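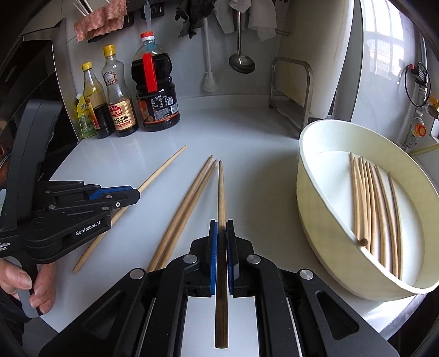
From: Pao-chu Kwan
To: onum-dev
Date: 12 September 2019
Subject: Re: [onum-dev] segmenter merges thin parallel objects

Ratree Duangkaew wrote:

> I ran the chopstick episodes through the new segmenter last night
> and the instance masks are bad. Two sticks lying side by side come
> back as one object in most of the clips. The ones in the tub are
> worse, I get a single fan-shaped blob for the whole lot. The stick
> in the jaws is fine while it is dark against the white counter,
> but the mask drops out for a few frames whenever it passes over
> a black linkage arm.
>
> Settings are the defaults from the Driva config. Is this a known
> problem or did I break something?
>
> Also, does the planner care? If it only needs the grasped object
> I can leave this alone.

Hi Ratree,

You didn't break anything. The default config closes the mask with a kernel of 29 pixels before it splits instances. That was set for cups and boxes, and it fills any gap narrower than the kernel. Two chopsticks next to each other are always going to be narrower than that, and where the tips come together there is no gap left to find anyway.

Try this in your local config:

close_kernel: 4
min_area: 400
split_mode: axis

The axis mode fits a line to each candidate and splits where two lines explain the pixels better than one. King-fai wrote it for cable work and it is in the Tseng branch, not in main yet. You need to rebuild the perception package after you switch, the Python side alone won't pick it up.

I ran it on 169 frames from your set. The side by side pair on the counter separates in nearly all of them. The tub is better but still wrong at the thick ends, where the sticks sit close together against the wall. I don't have a fix for that. Chun-hung thinks we should seed the split from the thin tips, where they fan out, and grow back from there. He can say more about it.

For the dropout over the black arms, check that the gripper mask is being subtracted after tracking and not before. In the Driva config it is before, so a dark object next to a dark arm gets eaten. Swap the two stages in the pipeline file. It costs a bit of time per frame but I didn't see the queue back up.

On the planner: yes, it does care. It uses the grasped object for the pose, but it also takes the loose ones as obstacles. When a pair gets merged the hull is much too wide and the approach path swings out around it. With a second gripper over the same counter there is not much room for that, and Ranitz starts rejecting plans. If your logs have a lot of "no path, clearance" lines, the masks are the first place I would look.

Please keep the old outputs for now. Ming-te wants to compare merge counts between the two configs before anything goes to main, and he asked for the same clips on both sides.

One thing I haven't checked is the light from the window. A stick with some gloss on it may break in two under axis mode if there is a strong highlight along it. If you see that, send me the frame numbers.

Pao-chu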